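Home blood pressure diaries: average first, or keep every reading?

Posted in Study design and statistics, Clinical research help
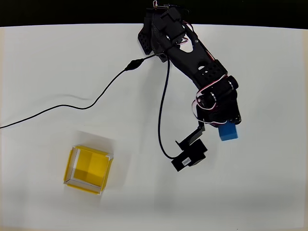

What I have and where I'm stuck

Rafsan Bhuiyan

Hello everyone! First post after months of reading, and I'm very happy this place exists.

I'm a practice nurse doing a part-time master's, and my project is on home blood pressure in adults who have just started treatment. Each person got a paper diary and took one reading in the morning and one in the evening for 14 days. Had every line been filled in there would be 3,052 readings, and of course there are fewer than that, but people were wonderfully good about it and most diaries came back nearly full. I typed them all in myself through April and loved it more than I expected (some people wrote little notes in the margins about what they had for breakfast).

My plan was to take one average per person, then compare the two groups in the study, tablets in the morning against tablets at bedtime, with a t-test. My supervisor is happy with that. Then a fellow student told me that I'm throwing away nearly all my data and must use a mixed model, and now I can't sleep.

So, things I'd love help with:

- Is the average per person wrong, or just less fancy?
- What do I do with the gaps? Somebody with four evening readings missing still gets an average, but it leans towards mornings.
- Should I drop day one? I've seen papers that do and papers that don't.
- A lot of the numbers end in 0 or 5. The monitors show every digit, so I think people were rounding. Does it matter?

The protocol says "mean home systolic pressure" as the main outcome and nothing more. I use the free version of Zelton for statistics, which does have a mixed model menu, though I've never dared click it.

Thank you so much in advance!

Hrefna Briem
Marked as most helpful

What a lovely dataset, and congratulations on getting that many diaries back!

Please get some sleep. An average per person followed by a comparison of the two groups is a perfectly respectable analysis. It has a name, the summary measures approach, and if you put that name in your methods section examiners tend to relax. The thing that would be wrong is putting all the single readings into one t-test as if each came from a different person. Twenty-odd readings from one patient are much more alike than readings from different patients, and you'd get a p value far smaller than you deserve. You aren't doing that, so good.

Your fellow student has half a point. With complete diaries the average and a simple mixed model give you very nearly the same answer for the group difference. Where they part company is when people have different numbers of readings, or when you care about time of day. And in your study you do care! Morning tablets and bedtime tablets could easily act differently on morning and evening pressure, and one overall average hides that completely.

For the gaps I'd do it like this. Average each person's morning readings. Average their evening readings. Then take the mean of those 2 numbers. That gets rid of the lean towards mornings, and you can explain it in a single sentence. Decide on a minimum number of readings for someone to be included, write it down before you look at the groups, and report how many fell short.

Day one: people's first readings are often higher while they get used to the cuff, and leaving that day out is common with home monitoring. But your protocol doesn't say so. I would keep it in for the main result and run it again without day one as a sensitivity analysis. Say clearly in the text that this second one was added later.

The 0s and 5s are called terminal digit preference. Make a small table of the last digits and put it in an appendix. Rounding like that mostly adds noise to a mean, and you have plenty of readings to soak it up. I'd worry if one group did it far more than the other, or if you were counting people above a cut-off such as 135, where a bit of kind rounding down can move someone across the line.

Then, when the main analysis is safely done, click the menu! Reading as the outcome, group and time of day as fixed effects, plus the interaction between them, and a random intercept for each person. It's a really satisfying thing to learn and you have just the right data for it.

Auður Kirkegaard

Mixed model, always. Averages are old fashioned. Zelton does it in one click so there's no excuse really. Just put everything in and it sorts the missing ones out for you.

Ásdís Bisgaard

Great thread! I agree with nearly all of Hrefna's reply, but please be careful with the one above it saying the model sorts out missing readings. It copes well if the gaps depend on things you've recorded, like time of day or the person's other readings. If people skipped the diary on days when they felt dreadful, and their pressure was odd on those days, no menu will rescue you. Those margin notes could be gold here. If anyone wrote "felt dizzy, didn't bother", count that up by group and mention it.

One more from having typed up far too many diaries myself: get a second person to re-enter a random handful of them and compare. I found systolic and diastolic swapped in places, and one whole page entered twice. It took an afternoon and I've never felt better about a results chapter.

Rafsan Bhuiyan

Oh this is brilliant, thank you all! I've just done the last-digit table and the two groups look very alike, hooray. Morning and evening averages next, and I've bribed my sister with cake to re-enter a pile of diaries. I'll come back when I've been brave enough to open the menu.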